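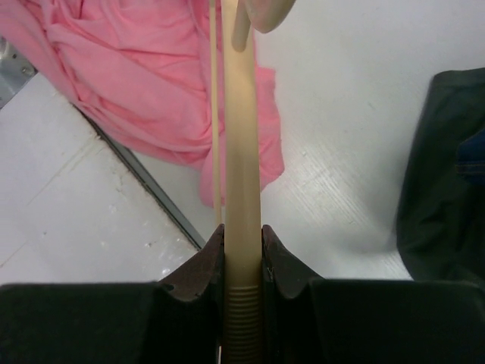
Household laundry receives less planning than most domestic tasks, and this blog has returned to the subject after a long review of the author's own habits. The review began in November, when the shared machines in the building were replaced with Matsuda units and the price of a cycle went up. Sorting was the first matter considered. A pink cloth and a dark green or nearly black item, lying on the same pale surface, belong in separate loads, at least for the first few washes. Residents who combine them to save a cycle often pay for it later in faded or tinted fabric.

Records were kept for the full period. Spending on washing and drying came to 1,686 before the change in routine and 1,361 after it, both in local currency. Most of the difference came from air drying. The dryer is now reserved for towels and for the Plusesport training clothes, which are needed again by the next morning.

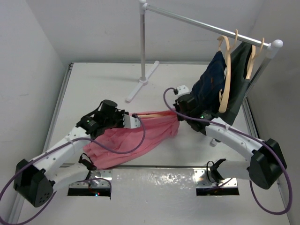 *A navy garment on a wooden hanger, with pink cloth on the table.*

Shirts and jackets should be hung while still damp, with the collar straightened and the top button closed. Four hangers have proved sufficient for a normal week. Surnus detergent was used throughout, at half the measure printed on the cap. A trial of the Ruvska liquid is planned, and the results will be posted under the same heading.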